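FOR IMMEDIATE RELEASE

Dirkine opens equipment planning sessions for small shops buying their first data collection kit

HOKBRIDGE, July. Hi, I'm Vernon Lapointe, and I run planning and purchasing at Dirkine. I was asked to write this release myself, so you're getting it the way I talk, which my coworkers will tell you is mostly about invoices.

Starting this month we're opening our equipment planning sessions to outside companies. Up to now we've only done them for ourselves and for our partners at Arsenault, who build packing lines and had the same headaches we did. If you're a small manufacturer, a packer, a repair shop or a school lab and you're trying to work out what it costs to teach a robot a handling job, come talk to us before you sign anything. Please!

A little background. Two years ago we wrote our first budget for this kind of work, and nearly all of it went to robot arms. It looked great on paper. Then we sat down to plan the actual teaching and saw that most of the hours would be spent by people at ordinary desks, holding grippers in their own hands and doing the job over and over while the tools recorded it. We had put almost nothing aside for that part (one line, and I'm pretty sure I wrote "misc." next to it).

So we tore the budget up and started again from the desk.

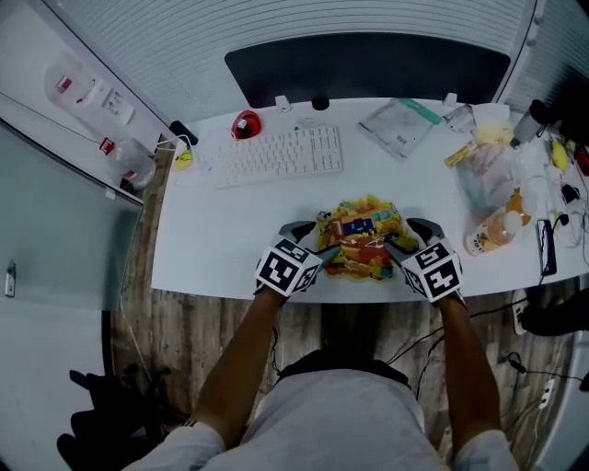
Soft packaging is where I tell everybody to begin. Bags and wrappers fold, slide and bunch up in a different way each time, and if your product ships in anything floppy you'll need a lot more recorded tries than you would for a nice square box. That changes how many pairs of grippers you buy, how many people you schedule and how much storage you pay for. I'd much rather a customer learn that from my spreadsheet than from their own bank account.

The planning tool we use is called Vomus. It started life as my spreadsheet and our software folks have since made it presentable. You tell it what you handle, how many shifts you can spare and what you already own, and it gives you a first-year plan with three parts: what to buy now, what to rent, and what to leave alone until you have some recordings to look at. Vomus has 135 line items in it. I know that sounds like a lot, but plenty of them are things like spare finger pads, printed markers, chargers, cable covers and replacement straps, the small stuff that stops a whole afternoon's work when you run out of it.

What does a session look like? You come to us in Hokbridge, or we do it by video if you can't travel. The first half is talking. Bring your floor plan, bring the products that give you trouble, and bring whoever signs the checks, because I can't tell you how many good plans have died on the drive home. The second half is hands-on. Your people pick up the grippers and try your own products with them, and we write down what they say. If a tool feels too heavy after twenty tries, I want that in the plan before you order a dozen.

We also go through the room itself, and I get a little carried away on this part, so stop me if you come. You do not need a special lab. You need desks at a sensible height, steady lighting, enough outlets, and floor space for more than one person to work without bumping elbows. Measure with people standing there and tools in hand. I once approved a room from a drawing and we had to move out of it in two weeks, shelves and all.

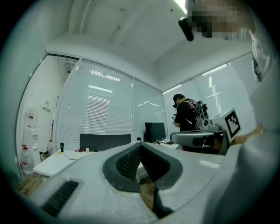
Staffing deserves a bigger slice than most first budgets give it. Plan on working in pairs if you can swing it, with breaks you really take, and pay someone to sort recordings at the end of the day. Sorting is dull and it always gets pushed to later. Then later shows up with six weeks of files and no notes, and you're paying overtime to find out which ones are any good. Vomus now puts sorting hours in by default and makes you remove them by hand if you don't want them. (People do remove them. Then they call me.)

On buying versus renting, my own rule is pretty plain. Buy the things people touch every day, since you'll want them adjusted and kept the way your team likes. Rent the arms until your recordings tell you what reach and grip you need. Keep a spares budget and don't let anyone raid it for chairs. Arsenault followed that plan on their last line and pushed their arm purchase back by a full budget cycle, which made their finance people very friendly toward me for a while.

I should say what we don't do. We don't sell arms and we don't take a cut from anybody who does. We charge a flat fee for the session, you keep the Vomus plan, and you can shop it around wherever you like. If the plan says you shouldn't buy anything this year, we'll tell you that too, and I've said it to companies who had the purchase order half filled out.

Sessions run mornings from 9 a.m., with hands-on time after lunch. We're keeping groups small, one company at a time, so your products and your numbers stay in the room. Follow-up calls are included while you place your first orders, and I take most of those calls myself.

To book a session or ask for the Vomus planning checklist, get in touch with the Dirkine planning desk in Hokbridge and ask for Vernon. Reporters are welcome to call too, and I'm happy to walk anyone through the budget sheets, including the early one with "misc." on it.

About Dirkine
Dirkine plans and runs handling data collection for small and midsize companies from its office in Hokbridge.

Media contact: Vernon Lapointe, Planning and Purchasing, Dirkine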